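Provow > Talks > Cell Care > Speaker notes

Setting up the cube cell before you touch the real one
Kavitha Shetty, notes for the Monday slot, 13/05/2019

Open with thanks to Venkatesh for swapping times with me. Ask who in the room has ever re-taught a pick point by hand. (Wait for hands! There are always more than you expect.)

I love this cell. It's one arm, one table, one mat and four cubes, and I could talk about it until they turn the lights off. I have 20 minutes, so: setup first, then the checks, then the two faults we keep meeting.

Say early on that we build the cell in simulation first. The model is called Sopacua and it has the arm, the table and a good bit of the room. Chandrasekhar built the base plate from the shop drawings and I still think it's the best part of the model, because everything else hangs off it. If the plate is wrong by a little, the fingertips are wrong by a lot at full reach. Draw this on the whiteboard: short line, small angle, long line. People get it right away.

Next two slides together. Let them look before talking.

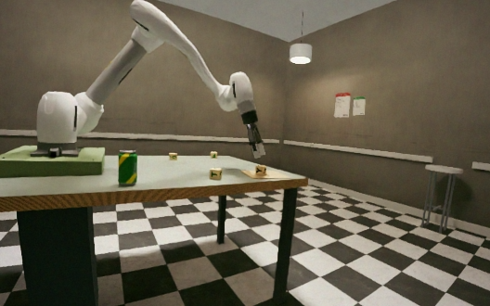 Two views of the simulated cell, cubes and mat out on the table.
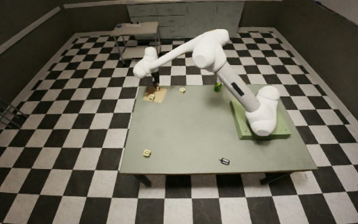

OK, the setup order. Go slowly, people write this down.

Base first. Load the plate position, then the arm, and run the home move with nothing on the table. Then the mat. We give the mat its own coordinate frame, so if someone turns it a bit you update one frame and every place point follows. I was so happy the day we made that change. Before it, Kumaresan was editing place points one by one, and he had 99 of them in the file.

Cubes after that. Their start positions get shuffled on every run, and the seed goes in the log. Please, please write down the seed. A fault you can replay is half fixed.

Then the loose items. We put things on the table that the arm has no business touching, and the planner has to keep the forearm and the elbow clear of them. Tell the story of the first September run, where the planner found a lovely short path straight through a can.

Checks. Before each batch: open and close the gripper, hover above the mat center, compare the tool height with the saved value. If it has drifted, stop and look at the tool offset before anything else. Our last full batch was 2857 runs, and 2448 of them finished without a stop. Of the ones that stopped, 133 came from a single bad tool offset, entered with the old finger length. One number! Fixed in a minute once Aishwarya spotted it.

Second fault: closing too early. The fingers start to shut while the arm is still coming down, and the cube gets nudged. Add a settle wait at the hover point, then descend, then close. Show the timing chart from the handout, page 2.

If there's time, the move over to the real cell at Lukport. Same order, same checks, slower speeds. Touch off the mat corners by hand and don't trust the numbers from the model until you've done it.

Questions. Somebody will ask about gripper wear, so pass that one to Venkatesh.

Recent talks
Tool offsets without tears (Venkatesh Amin)
Reading a Grulivitz stop log
Frames, mats and fixtures (Kumaresan Mudaliar)
Moving a cell to Lukport, part 1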